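托特包

我来写写托特包吧。这个词条我拖了很久,因为家里衣帽架上挂的包越来越多,每次出门挑哪个都要站半天,越挑越觉得该把这东西好好理一遍。先说清楚:我既不是设计师也不卖包,就是背得多,拆过几个,缝坏过几个。

名称

托特包来自英文的 tote bag,tote 当动词用就是“提、背、拎着走”的意思,所以说到底它就是“拎东西的包”,很朴素!中文里叫法就乱了,有人叫托特,有人叫大手提袋,有人叫购物袋,我妈一律叫“布兜子”。台湾和香港的朋友也常说托特包,但如果是超市里那种薄薄的,他们会说环保袋。我自己的习惯是:布厚、能自己站住的,叫托特包;一松手就瘫成一团的,叫布袋。这条线当然不严格,你要是不同意也没关系。

基本样子

最典型的托特包是一个敞口的袋身加两条平行的提手,提手分别缝在前后两片布上。袋身多半是长方形,也有上宽下窄的梯形。早年的样式没有盖子,也没有拉链,东西往里一扔就走。后来大家在地铁上挤来挤去,总归不放心,于是有了磁扣、绑绳、按扣,再后来就是拉链款,我现在常用的几乎都是拉链款。

底部的做法差别很大。最省事的是两片布对缝,没有底,装本书就歪。好一点的会在两个底角各缝一道横线,把角“折”出来,撑开就有了厚度,做手工的人管这叫抓底角。再讲究的是单独裁一块底布,四边缝上去,这样的包放在桌上方方正正,装饭盒特别稳(我带汤的日子只敢用这种)。

一点历史

拎布袋这件事,恐怕跟布本身一样老,真要找源头是找不到的。一般讲托特包的历史,会从二十世纪四十年代美国的帆布冰袋讲起,那时候厚帆布袋是用来搬冰块的,结实是第一要务,好不好看根本没人管。后来人们发现它搬柴火、装杂货、扔沙滩玩具都合适,就慢慢从后备箱走到了肩膀上。到了六十年代,它已经算日用品了,再往后书店、博物馆、电台都爱在上面印字,印着印着就成了一种“我去过那里”的纪念品。

我自己的第一个托特包是在 Aduvstead 的旧书集市上拿到的,买满两本书就送,白底,印着一个歪歪的猫头鹰。那个包我背到提手断掉,断的那天里面装着一颗白菜,别提多狼狈了。

面料

帆布是主流,而且光是帆布就能聊一下午。厚薄一般用“安”来说,也就是每平方码多少盎司,数字越大越厚。也有用克重的,我手头一块浅灰的棉帆布,卖家标的是每平方米 300 克,拿来做日常包刚刚好,再厚我那台老缝纫机就咬不动了。纯棉帆布手感最好,可是会缩水,下剪刀之前一定先洗一遍。我吃过亏,做好一个漂漂亮亮的包,一洗,短了一截,A4 的文件夹再也塞不进去。

除了棉,还有涤纶、尼龙、黄麻、亚麻。尼龙轻,耐脏,下雨天让人安心,缺点是滑,挂在肩上老往下溜。黄麻有股草味,我挺喜欢的,就是掉毛,穿深色大衣的时候千万别背。亚麻好看归好看,一坐地铁就皱得像咸菜。还有用旧帆、旧横幅、旧窗帘改的,这类我见过做得特别好的,也见过硬得能当砧板的。

颜色上,原色和米白最常见,也最容易脏。藏青是我心里的满分答案,耐脏,配什么都行,上班也不显得随便。黑色其实更爱粘毛,家里有猫的请三思!

提手

提手的长短决定了你怎么用它。短的只能手拎或者挂在小臂上,长的可以上肩。我比较过自己的几个包,单条提手 28 厘米露在外面的,夏天穿短袖能勉强上肩,冬天穿羽绒服就别想了。材质有同布的、织带的、皮的、绳的,织带最实在。有些包的提手和袋身故意用两种颜色,深色袋身配浅色提手,看着精神,只是浅色那部分脏得飞快,手汗一浸就发黄,我都是用旧牙刷蘸肥皂单刷那一段。

提手和袋身连接的地方最容易坏。牢靠的做法是在接缝处缝一个方框,里面再打一个叉,买包的时候翻过来看看这儿,比看什么都管用。

拉链与开口

拉链的位置五花八门,有横在袋口的,有藏在内袋的,也有竖着走在包面上的。竖着的那种我起初觉得纯属花哨,用惯了反而离不开,手伸进去摸钥匙很顺。拉链布的颜色如果跟袋身反差大,本身就成了装饰,省得再去印图案。
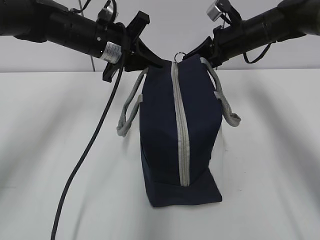
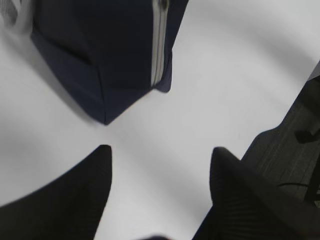
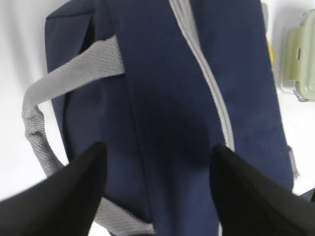 藏青色的布包。

清洗与存放

能不洗就不洗,这是我的第一原则(别笑)。小块的污渍用湿布点一点就好,整个泡水会让帆布发软,颜色也容易走。真要洗的话,拉链拉上,里外翻过来,冷水,手洗,阴干,别拧。藏青色的头几次会掉色,单独洗。我曾经把 Tuvia 布店买的一块藏青帆布跟白毛巾丢在一起,那条毛巾后来一直是淡蓝色的。

存放的话,挂着容易把提手拉长,叠着又会有折痕。我的办法是大包套小包,最外面那个里头塞点旧报纸,竖着放在柜子底层。

选购

现在托特包的价钱从白送到贵得离谱都有,我只说我自己的标准。先把手伸进去摸底,看有没有毛边露着;再把拉链来回拉几趟,卡一次就放下;最后背上肩照照镜子,包底到胯骨那里最舒服,太低了走路会一直拍腿。Rodel 街那家杂货铺有一款 40 厘米宽的,我很爱,装得下笔记本电脑加一件开衫,就是内袋缝得太浅,手机一弯腰就掉出来,我自己又补缝了一道。Sequeira 的那款内袋倒是深,可惜提手偏窄,勒肩膀。

至于要不要买带内衬的,我的意见是看你爱不爱往里扔零碎。有内衬的干净、挺,可零钱要是从破口钻进夹层,那可真是掏到怀疑人生。

相关条目

环保袋、邮差包、水桶包、抽绳袋、帆布

本条目最后修改于 2025年5月3日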